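Brunus publica una guía de buenas prácticas para robots de dos brazos en tareas del hogar

El documento reúne 73 recomendaciones y puede descargarse sin costo desde este mes de abril

Brunus, empresa dedicada a la evaluación de robots de servicio, presenta la primera edición de su guía de buenas prácticas para el trabajo con robots de dos brazos en dormitorios y otras habitaciones de la vivienda. La guía está dirigida a los equipos que preparan, supervisan y documentan las pruebas, y fue redactada junto con la consultora Degefa y el fabricante de pinzas Dinusik.

Las normas que existen para los robots industriales suponen un lugar cerrado y piezas siempre iguales. En una vivienda, el robot trabaja con telas y almohadas que cambian de forma cada vez que se tocan. La guía no sustituye a ninguna norma vigente – quiere ayudar a aplicarla en estas condiciones.

«Durante las revisiones vimos que cada equipo tenía sus propias reglas, y muchas veces no estaban escritas», explica Zinash Kumsa, responsable de seguridad de Brunus. «Con la guía, dos equipos distintos pueden comparar sus resultados y hablar de lo mismo.»

El texto se divide en 14 capítulos. Los primeros tratan la preparación de la habitación, la velocidad permitida de los brazos y la posición del operador, que debe tener siempre la parada de emergencia al alcance de la mano. Otros capítulos explican cómo se registran los incidentes y quién puede autorizar que una prueba continúe después de una parada.

Un capítulo completo se ocupa de los objetos blandos. Recomienda fijar un límite de fuerza para cada tipo de tejido, revisar los dedos de la pinza antes de cada sesión y comprobar que los cables tienen espacio suficiente en todo el recorrido del brazo.

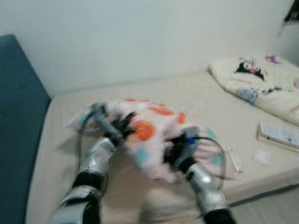
Cuando las dos pinzas sujetan la misma pieza, la guía pide además que los dos brazos se detengan juntos. Si uno para y el otro sigue, la tela queda en tensión y el esfuerzo pasa a las articulaciones.

El borrador fue probado por la empresa Climwood en 200 sesiones. De esta experiencia salieron 5 recomendaciones nuevas, entre ellas la de anotar también los intentos fallidos.

«Pedimos a los lectores que nos envíen sus observaciones, también las críticas», señala Tsion Beyene, coordinadora de la publicación. Los comentarios recibidos serán estudiados para la segunda edición.

La guía está disponible en español y en inglés en la página web de Brunus. Las solicitudes de entrevista pueden dirigirse al departamento de comunicación de la empresa.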